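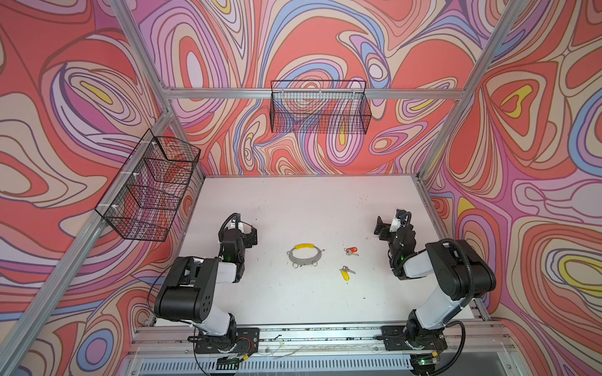

Alina Căpraru

Vorlesungsskript Agrarökonomie und Pflanzenbau
Einheit 6: Saatgutmärkte, Sortenwahl und Nachbau
Stand: 29/04/2025

6.1 Gegenstand der Einheit

Die sechste Einheit behandelt die Frage, nach welchen Gesichtspunkten landwirtschaftliche Betriebe ihr Saatgut beziehen und welche rechtlichen und betriebswirtschaftlichen Folgen die Entscheidung zwischen zertifiziertem Saatgut (Z-Saatgut) und eigenem Nachbau hat. Vorausgesetzt werden die Grundbegriffe der Deckungsbeitragsrechnung aus Einheit 3 sowie die Unterscheidung von Linien- und Hybridsorten aus Einheit 5. Die Ausführungen beziehen sich auf Wintergetreide. Mais wird nur am Rande berührt, Kartoffeln sind Gegenstand von Einheit 8.

6.2 Begriffe

Sorte: Pflanzengesamtheit innerhalb einer Art, die unterscheidbar, homogen und beständig ist.

Z-Saatgut: amtlich anerkanntes Saatgut, das aus Basissaatgut erwachsen ist und die Anforderungen an Reinheit, Keimfähigkeit und Gesundheitszustand erfüllt.

Nachbau: Verwendung von Erntegut aus dem eigenen Betrieb zur erneuten Aussaat im selben Betrieb. Die Abgabe an Dritte fällt nicht unter diesen Begriff.

Saatgutwechsel: Anteil der Anbaufläche, der in einem Jahr mit zugekauftem Z-Saatgut bestellt wird. Der Begriff ist vom Sortenwechsel zu unterscheiden, der in den Übungen regelmäßig damit verwechselt wird.

6.3 Rechtlicher Rahmen

Der Sortenschutz gewährt dem Züchter das ausschließliche Recht, Vermehrungsmaterial einer geschützten Sorte zu erzeugen und in Verkehr zu bringen. Für bestimmte Arten, darunter Weizen, Gerste und Roggen, besteht eine Ausnahme zugunsten der Landwirte: Der Nachbau ist zulässig, jedoch — mit Ausnahme der Kleinlandwirte — an eine angemessene Vergütung und an Auskunftspflichten gebunden. Für Hybridsorten gilt diese Ausnahme nicht.

Vom Sortenschutz zu trennen ist das Saatgutverkehrsrecht. Es regelt, welches Saatgut zu gewerblichen Zwecken in Verkehr gebracht werden darf, und dient dem Schutz des Verbrauchers von Saatgut. Eine Sorte kann verkehrsfähig sein, ohne geschützt zu sein; dies betrifft vor allem ältere Sorten, deren Schutz abgelaufen ist.

6.4 Betriebswirtschaftlicher Vergleich

In den Vergleich sind auf der Seite des Nachbaus folgende Positionen aufzunehmen:

Entgangener Verkaufserlös des zurückbehaltenen Ernteguts
Reinigung einschließlich Reinigungsabgang
Beizung
Lagerung und Zinsansatz
Keimfähigkeitsprüfung
Nachbauvergütung

Beim Z-Saatgut tritt an deren Stelle der Zukaufspreis frei Hof. Der Zeitaufwand für die Aufbereitung wird in der Praxis häufig nicht angesetzt. Für die Zwecke dieser Lehrveranstaltung ist er stets mit dem Lohnansatz des Betriebes zu bewerten.

Fallbeispiel Betrieb Liltow

Der Ackerbaubetrieb Liltow bestellt 100 ha mit Winterweizen, davon 30 ha mit Z-Saatgut. Der Saatgutwechsel beträgt somit 30 Prozent. Für die übrige Fläche wird die eigene Ernte im Juli von einem Vermehrungsschlag getrennt gedroschen und bis zur Aufbereitung gesondert gelagert. Betriebsleiter Marius Pascu hat die Aufzeichnungen zur Verfügung gestellt; sie liegen den Übungsunterlagen bei.

Die Kosten der mobilen Aufbereitung werden dem Betrieb pauschal mit 3000 Euro je Kampagne berechnet. Es handelt sich um einen Betrag, der von der aufbereiteten Menge unabhängig ist. Bei einer Ausweitung des Zukaufs sinken die Aufbereitungskosten daher nicht, solange überhaupt nachgebaut wird. In der Klausur wird erwartet, dass dieser Zusammenhang erkannt und bei der Berechnung der Grenzkosten berücksichtigt wird.

6.5 Ertragswirkung und Risiko

Ein Mehrertrag des Z-Saatguts lässt sich nur dann sachgerecht beurteilen, wenn Sorte, Saattermin und Saatstärke übereinstimmen. Im Lehrversuch am Standort Valler erreichte das Z-Saatgut einen Relativertrag von 103 (Nachbau = 100). Der Unterschied war statistisch nicht gesichert. Aus einem einjährigen Ergebnis an einem einzelnen Standort darf keine allgemeine Empfehlung abgeleitet werden.

Von größerer Bedeutung als der mittlere Ertragsunterschied ist vielfach das Risiko samenbürtiger Krankheiten, insbesondere von Steinbrand und Flugbrand. Im ökologischen Landbau, in dem chemisch-synthetische Beizmittel ausscheiden, ist vor jedem Nachbau eine Untersuchung auf Brandsporen vorzusehen. Die Darstellung folgt hier dem Arbeitspapier von Insaurralde und Onu, auf das auch für die Probenahme verwiesen wird.

6.6 Übungsaufgaben

Aufgabe 1. Stellen Sie die Kosten des Nachbaus für den Betrieb Liltow vollständig auf und weisen Sie fixe und variable Bestandteile getrennt aus.

Aufgabe 2. Bestimmen Sie den Weizenpreis, bei dem Z-Saatgut und Nachbau für den Betrieb gleichwertig sind. Ein Mehrertrag ist nicht anzusetzen.

Aufgabe 3. Erläutern Sie, weshalb der Nachbau von Hybridroggen auch unabhängig von der Rechtslage pflanzenbaulich nicht zu empfehlen ist.

Die Lösungen sind schriftlich bei Loredana Fontana einzureichen. Gruppenabgaben bis zu drei Personen sind zulässig — die Namen aller Beteiligten sind auf dem Deckblatt anzugeben.

6.7 Literatur zur Einheit

Insaurralde, B.; Onu, P.: Saatgutgesundheit im Nachbau von Winterweizen. Arbeitspapier, Itville.
Căpraru, A.: Aufgabensammlung Agrarökonomie, Kapitel 4 und 5.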